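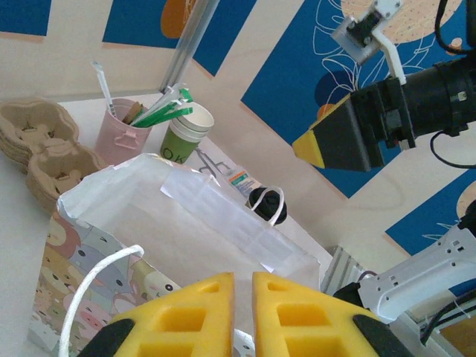

Two of the gift bags, the nearer one with the animal faces.

Mindilstead Welcome Bags: progress report to the Birkdale Fund
Sunday, May 28, 2023
Prepared by Satish Sastry

Your grant of $3,000 was meant to put a bag of baby basics into the hands of 50 new parents by the end of May. We have delivered 47. The other three families have moved, and one of them left a forwarding address that is a car wash.

Spending. Most of the money went on diapers, which cost more than they did in December, when I wrote the budget with such confidence. We saved a little on blankets after the Alva knitting circle offered to make them. They have so far made hats. The hats are very good, and we have a great many.

Delivery. The Hiklow route was supposed to take one evening a week. It takes two, as every new parent in Hiklow lives up a flight of stairs and wants to talk. We have stopped fighting this and now bring cookies.

Feedback. Parents liked the diapers and the phone list of local clinics. The leaflet on sleep routines was less popular – one mother returned it with corrections. We are using most of them in the next printing.

What's next. We have about $400 unspent and would like your permission to move it from "printing" to "gas." We also owe you receipts for six purchases. Five are attached. The sixth went through the laundry, and the store is looking for a copy.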